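28 Feb 2020
By Lise Chisholm

I spent most of last fall with the Balach arm and its five-fingered hand, and I've been meaning to write it up ever since Clive Greenwood asked me whether his shop should put one in next year's budget. My answer is a yes, with a few things to plan for first.

The arm itself is a pleasure. It's smooth, it's quiet, and it reaches into a bin with a patience I wish I had before coffee! What surprised me was the bill for everything else. We had set aside 3000 dollars for racks, bins and roller tracks, and 70 percent of that was gone by September, before we had bought a single spare fingertip (do buy spares, please). If you already own roller racking, you're well ahead of where we were.

Pay attention to the bins, too. Shallow trays are much kinder to the hand than deep ones, and I'd order a few of each and try them before filling a whole rack — we bought 50 deep ones and I'm still finding homes for them. Cylinders are a good first part to practice on, and you'll want the rack settled before you teach the arm a single position. 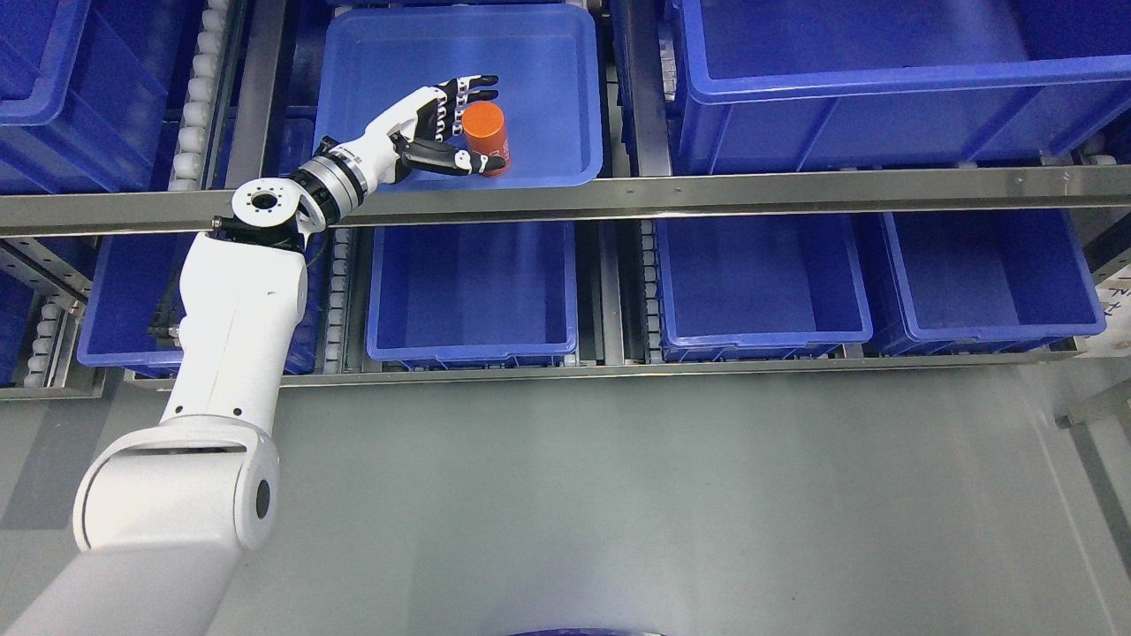

As for service, Balach answered the phone every time I called, and I'd happily order from them again.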